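Cahier d'atelier - affûtage et crosses
Patinoire de Garberg, local technique
29/6/21

Reprise de la Heneck

Meule de 203 mm montée hier soir, dressée au diamant ce matin. Premier dressage repris : le diamant était mal bloqué dans son support et laissait une strie régulière, sensible à l'ongle. Après resserrage, surface propre. Voile non mesurable au comparateur de l'atelier, qui est de toute façon à remplacer.

Le chariot accroche encore en fin de course à droite. Rail nettoyé à l'alcool, sans huile. Vasilis Omerović pense à un galet marqué, moi plutôt à la butée. À démonter avant le stage des gardiens, la machine sera prise toute la journée ensuite.

Essai de creux sur lames Postma

Lames de la paire 376 (registre), acier d'origine, talon déjà repris deux fois la saison passée. Creux demandé par Anjani Chin pour les défenseurs : un peu plus plat que celui de janvier, pour limiter l'accroche dans les pivots arrière. Réglage du diamant fait au gabarit, puis contrôle à l'empreinte sur ruban.

20 passes au total, ébauche comprise. C'est beaucoup. L'ancien creux était décentré et il a fallu le rattraper avant de pouvoir lire quoi que ce soit. Carres contrôlées à l'équerre magnétique : pied gauche de niveau, pied droit carre extérieure haute. Hauteur du porte-lame corrigée d'un quart de tour, deux passes légères, de niveau. Morfil retiré à la pierre fine, puis cuir.

Le profil longitudinal n'a pas été touché. Le point d'équilibre est reporté au feutre sur le porte-lame, à conserver jusqu'au prochain contrôle - merci de ne pas l'effacer au dégraissant comme la dernière fois.

Remarque sur la paire : le rivet arrière du patin droit a du jeu. Pas assez pour bouger à la main, assez pour entendre un clic en torsion. Noté sur l'étiquette, à reprendre à la riveteuse. Tant que ce n'est pas fait, les retours du joueur sur le nouveau creux ne valent pas grand-chose.
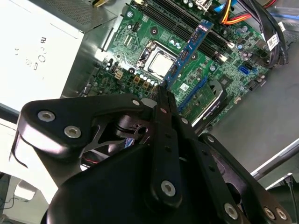

Flexion des crosses Zorkwood

Lot de 5 crosses, même modèle, même rigidité annoncée, destinées aux juniors. Montage habituel : deux appuis, charge au milieu du manche, lecture de la flèche au réglet. Pas de découpe avant mesure.

Quatre se tiennent dans un mouchoir. La dernière fléchit nettement plus, et elle le fait des deux côtés, ce qui écarte un défaut de placement sur les appuis. Aucune fissure visible, son normal au choc. Mise à part avec un ruban rouge au bout du manche, ne pas distribuer. V. Omerović repasse la mesure de son côté avec l'autre jeu de cales, sans regarder mes valeurs.

Question ouverte : faut-il mesurer avant et après découpe ? Un junior qui raccourcit son manche joue avec une crosse plus raide que ce qui est imprimé dessus, et la fiche remise aux entraîneurs reprend la valeur imprimée. A. Chin préférerait la valeur après découpe. D'accord sur le principe, mais cela suppose de mesurer crosse par crosse, et le banc n'est pas prévu pour les manches courts (appui gauche trop éloigné, il faudrait repercer la traverse).

À faire

- Galet et butée du chariot Heneck.
- Rivet arrière droit, paire 376.
- Contre-mesure de la crosse au ruban rouge, puis courrier à Zorkwood si l'écart se confirme.
- Commander un diamant de rechange et du ruban à empreinte.
- Repercer la traverse du banc : voir d'abord si le perçage actuel peut rester en place.
- Aspirateur de la Heneck : filtre colmaté, secoué dehors, à changer.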